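ok so jersey laundry day. Sunday, coffee, two loads, and I have opinions

Quick background: I play rec basketball with the Rasness crew and somehow I ended up as the person who takes the uniforms home. I said yes in August when it was warm and everybody was sweating a normal amount. Different story now

Getsemaní Tlapale taught me the cold wash trick. Inside out, cold water, no softener ever. Softener makes that slick fabric hang on to the smell. I didn't believe her for 3 weeks and those were bad weeks

Red with white trim is the worst combo for laundry, by the way. You want to bleach the white, and you can't, and the red is just sitting there waiting to turn everything pink. I toss in a color catcher sheet and hope

And please don't put them in the dryer!! The lettering cracks. Ask Leobardo Tapia about his old Lozano jersey — the number used to be 67 and now it's kind of a 6 and a rumor

Folding, though. I've tried it a bunch of ways and what works for me is going lengthwise first, so one side comes over and the armholes end up near each other, then up from the bottom. If you start from the bottom the whole thing slides around on you

Also I quit folding on the bed. Too squishy. Anything flat with a little grip to it is way better for slippery fabric

red and white, mid-fold and all bunched up:
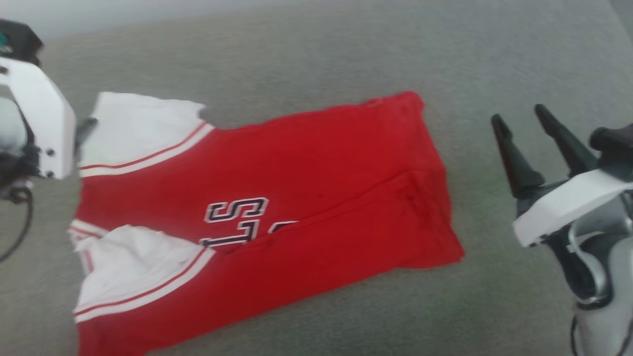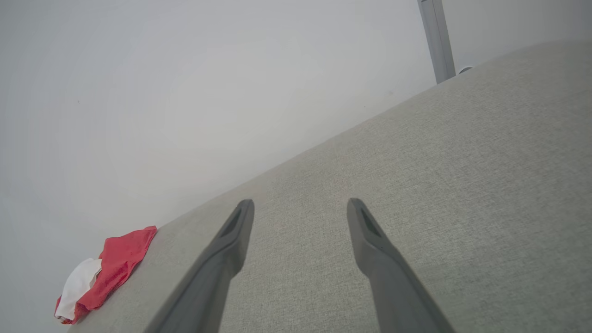 Anyway, once they're folded they go in the gym bag in number order, low ones on top, because handing them out at Vilulcombe is chaos and I refuse to dig

If you've got a trick for gray marks on white trim, tell me. I've done dish soap and an old toothbrush, and baking soda paste, and I'm at maybe half credit on both

ok second load just beeped, back in a bit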